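Practical Robotics, Block 2
Handout 5: Choosing between a hand and a gripper
Course leader: Kerstin Viklund
Revised 12 Nov 2020

What this block is for

Last time we got both arms moving and everybody learned to home them without hitting the rail. Now comes the part I look forward to all year! We're going to put two very different end effectors to work on the same set of objects and find out what each of them is good at, where each one falls down, and how much of the trouble is the gripper's fault and how much is ours (usually more ours than we'd like).

Please read this before you come to the Wimville lab. The session is short and it goes much better if you've already thought about your first few grasps.

The two tools

The left arm carries the multi-fingered hand. The right arm carries the parallel gripper, two fingers, one opening and closing movement, nothing else to think about. I have a soft spot for the parallel gripper. You tell it how wide to open, you put it round something, you close it. If the object is narrower than the opening and you've come in at a sensible angle, you have a fair chance of getting it on the first go.

The hand is a different animal. It can wrap round a thing, pinch it between fingertips, or make a sort of scoop and drag it. All that freedom has to be paid for. You must choose a hand shape before you move in, you must choose the order in which the fingers close, and there is more of it to bump into things on the way. Students last February spent most of their first hour finding out that the fingers they weren't using were the ones knocking the fruit over.

So don't ask "which is better?" Ask "better at what, from which side, and how often?"

The objects

We use fruit for this block, together with a few things from the house, and I'll defend that choice to anyone. Blocks and cylinders are lovely for calibration but they teach you very little about grasping. A pear has a fat end and a thin end. A strawberry has leaves that hide the edge you wanted to measure. Tangerines roll. Grapes come in a bunch, and a bunch has no single width at all: close on it in one place and you have a firm hold, close a little further along and you've got hold of one grape and the rest are swinging.

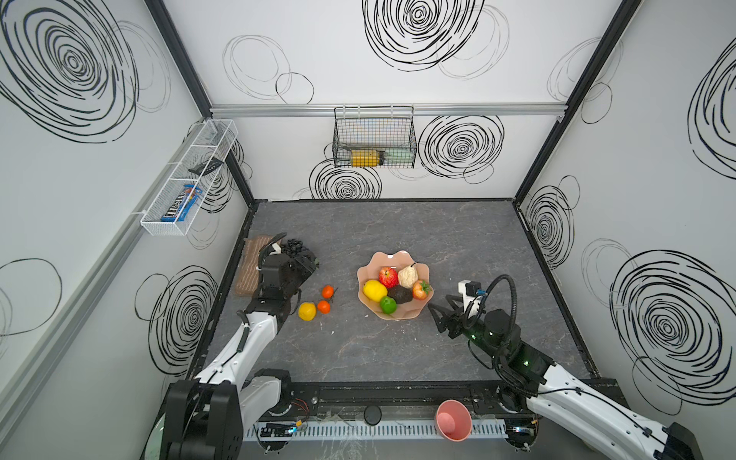
Then there is the question of what an object is resting on. A lemon lying straight on the table can be approached from nearly anywhere, so long as you keep the fingertips clear of the surface. Put the same lemon on a plate with a raised rim and half of your side approaches disappear. Put other fruit against it and you may find that the only way in is from above. I want you to try the same object in both situations, with the same tool, and write down what changed.

Things in wire baskets are harder again. The wires confuse your eye as much as they confuse the depth reading, and the arm has to come in over the edge. Leave the baskets until you have finished the table tasks. If you get to them, start slowly and keep a hand near the stop button.

Before you start a run

Home both arms. Check that the cable hoses are free to move through the whole reach you're planning, especially if you intend to turn the wrist a long way. A hose that pulls tight in the middle of a grasp will spoil the run, and it can shift your tool enough to make the next five runs wrong as well.

Set the arm speed to 40 per cent. Everyone wants to go faster. You may go faster in Block 3.

Only one arm moves at a time in this session. The other one stays parked, outside the area where you're working. We'll come to handing things over between the arms when everyone can do each half of the job on its own.

The runs

Work in pairs, one driving and one writing, and swap over when you change tool. Each pair does 34 runs: 17 with the hand and 17 with the gripper. A run begins with the arm at home and ends when the object has been lifted clear, held while your partner counts slowly to five, and put down again where you meant to put it. Dropping it on the way down counts as a miss. I know that feels harsh, but a robot that lifts beautifully and can't let go is no use to anyone.

Choose your own objects, with two conditions. At least one must be rounded and at least one must be awkward (the grapes will do very nicely). Whatever you pick, use it with both tools, and put it back in the same position each time. A small pencil mark on a strip of tape is good enough for this.

What to write down

For every run: the tool, the object, the direction of approach, the opening or hand shape, and what happened. "Failed" is not a useful note. "Left finger touched first and pushed it away" is a wonderful note, and you'll be very glad of it when you're writing up.

Write down the good ones in the same detail. Past groups have handed me pages of careful misses and then a bare tick for each success, and there's no way to learn from a tick.

Keep all your rows in the shared log, which we call Meng after the folder it lives in. There are 795 runs in it from earlier groups, and you're welcome to look through them once you have done your own. Please do it in that order! I'd like your first guesses to be yours.

A note on the cameras

Your depth view and your own eyes will disagree from time to time. Shiny skin, dark objects and thin edges are the usual troublemakers. Before you blame the gripper for closing in the wrong place, save the depth view from just before the approach and look at where the system thought the object was. A grasp that goes wrong in the same direction every time is very often a camera or calibration fault. One that goes wrong in a different direction each time is more likely to be about contact, meaning how the fingers meet the surface and what the object does in reply.

If you suspect the calibration, stop and tell me. Don't add a little offset by hand to make it work. The Brovevholm group did that two years running, and we were still finding their offsets months later.

Writing up

Two pages, one per pair. Start with your table of results, then choose one object on which the tools behaved differently and explain why, using your notes. Drawings are very welcome, including bad ones. I'm much more interested in a clear account of one strange miss than in a general verdict on all grippers everywhere.

Reading for next time

Chapter 5 of the course book, on contact and friction, and the short Plulbridge worksheet on finger shapes. Do the first two exercises on the worksheet and bring your working with you. The third is optional, but it's great fun and it needs only a ruler and an orange.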